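How to budget for your first small robot arm without upsetting your accountant

I run a small workshop in Skorkmont (four of us, plus whoever turns up in November when the orders go mad) and last year I bought our first robot arm. I got a fair bit of it wrong. So I've written down how I'd plan the spending if I was starting again, mostly for other small places who keep getting shiny brochures through the door.

Step 1: Write down the one job

Pick a single task and describe it in a sentence a teenager could follow. Mine was "pick up a cup by the rim and put it in a tray". Don't write "general handling". I did that on my first enquiry to Arumugam and got a quote back for something that could have lifted a moped!

Put the size and weight of the thing underneath, and how often it has to be done. We move 48 cups an hour at our busiest, which a person can manage half asleep, and it told me straight away that I didn't need to pay for speed.

Step 2: Split the money into four pots

Mine are the arm, the gripper, the fitting (table, guards, cabling) and the setting up. People spend weeks comparing arms and then have nothing left for the other three. Our bench and guarding came to £1,462, and I hadn't put down a penny for it. The gripper was £839 with a spare set of fingers, and I'd buy the spare set again without blinking.

Ask every supplier to quote in those same pots. Some will grumble. Clovatov sent me one lump figure twice before I got it broken down, and the training turned out to be in there two times over.

Step 3: Try the job in simulation before you order

I skipped this the first time round and I could kick myself. Most suppliers will run your task in a simulator if you ask nicely, and some will let you loose on it yourself for a month. We used Velavix, on an ordinary office computer, and I set aside 16 hours of my own time for it. Budget for those hours! They're real money even if no invoice arrives.

Give it a plain model of your part, put the view at the wrist, and look hard at where the fingers go. You want to know if the gripper opens wide enough, if the pads can get either side of the rim, and how much of the part you lose sight of behind a finger.

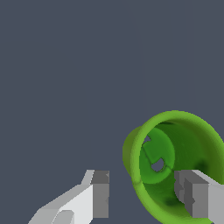
Wrist views from the simulator, with the green cup.

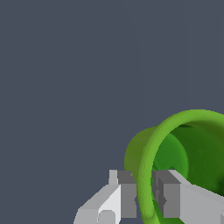 Do this with at least two finger shapes before you commit. Swapping them on screen costs you a cup of tea and ten minutes, while swapping them on the bench means another order, another delivery charge and a fortnight of staring at the letterbox. I'd also try the part tipped over and turned round, as parts in a real tray are never as tidy as you'd like.

A word of caution though — a grip that looks fine on screen still wants testing on the real thing. Keep some money back for different pads. Ours needed softer ones.

Step 4: Ask the boring questions

Before you sign, get these in writing:

How long is the software licence, and what's the renewal price?
Who pays the carriage if the arm goes back for repair?
Are spare fingers and pads kept in stock?
Can you move it to another job without paying for a visit?

That last one caught me out. I'd assumed yes, and the answer was "yes, with a call-out".

Step 5: Leave it a week

Put the whole plan in a drawer, then read it again with the job sentence from Step 1 next to it. Anything that doesn't help with that one job gets crossed out. I lost a second camera, a fancy stand and a touch screen that way, and I haven't missed any of them (all right, I do think about the touch screen now and then).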